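How to Wash and Dry White Shirts So They Stay White

White shirts go gray or yellow for a handful of ordinary reasons: too much detergent, mixed loads, hard water, and body oil that never fully rinses out. The steps below are for plain cotton and cotton-blend shirts. For silk, wool or anything with a "dry clean only" label, follow the label.

What you need

A detergent that contains enzymes
Oxygen bleach powder (not chlorine)
A soft brush or old toothbrush
Dish soap
A bucket or sink large enough for the shirts to move around in

Step 1. Sort

Wash whites only with whites. Pale gray, cream and light blue count as colors. Check the pockets, undo all buttons including the cuffs, and turn the collars up. Take out collar stays if there are any.

Step 2. Treat the collar and cuffs

Wet the inside of the collar with warm water. Put a few drops of dish soap along the fold and work it in with the brush, going with the weave. Do the same for the cuffs. Leave it for 15 minutes. Don't let it dry out.

Step 3. Soak

Dissolve the oxygen bleach in the warmest water the care label allows. Use the amount on the package. Push the shirts under and leave them for 3 hours. Badly yellowed shirts can stay in overnight.

If you have underarm stains, skip chlorine bleach. It reacts with sweat and makes the yellow darker.

Step 4. Wash

Drain the soak water and move the shirts to the machine. Fill the drum about two thirds full, no more. Measure the detergent. Extra detergent stays in the cloth and holds on to dirt, which is how most shirts turn gray in the first place. Add a second rinse if your machine has one.

In Bovevport and other places with hard water, add a water softener to the wash or go by the hard-water line on the detergent box.

Step 5. Check before drying

Look at the collar and underarms under a bright light while the shirt is still wet. Heat sets stains. If you can see one, go back to Step 2.

Step 6. Dry

Shake each shirt hard, once or twice, and smooth the placket and collar flat by hand. Hang it outdoors if you can. Sunlight helps with whitening. In a dryer, use low heat and take the shirts out slightly damp, then iron them right away.

Step 7. Store

Let the shirts cool after ironing before they go in the closet. Skip the plastic covers from the cleaners, as they trap moisture. For long storage, use a cotton bag or an old pillowcase.
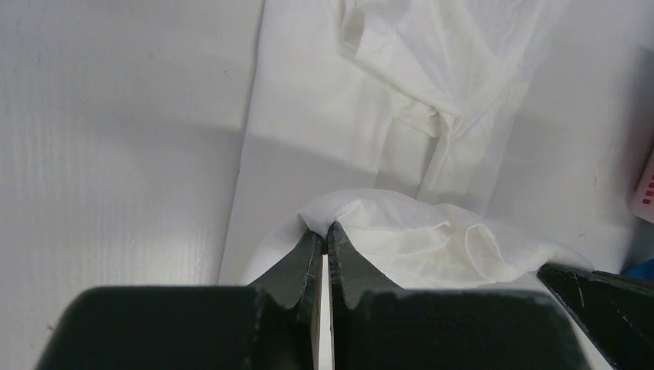
Can I use vinegar and oxygen bleach in the same soak?

Use them separately. Vinegar makes the oxygen bleach weaker, so save it for the rinse, after the bleach has been washed out.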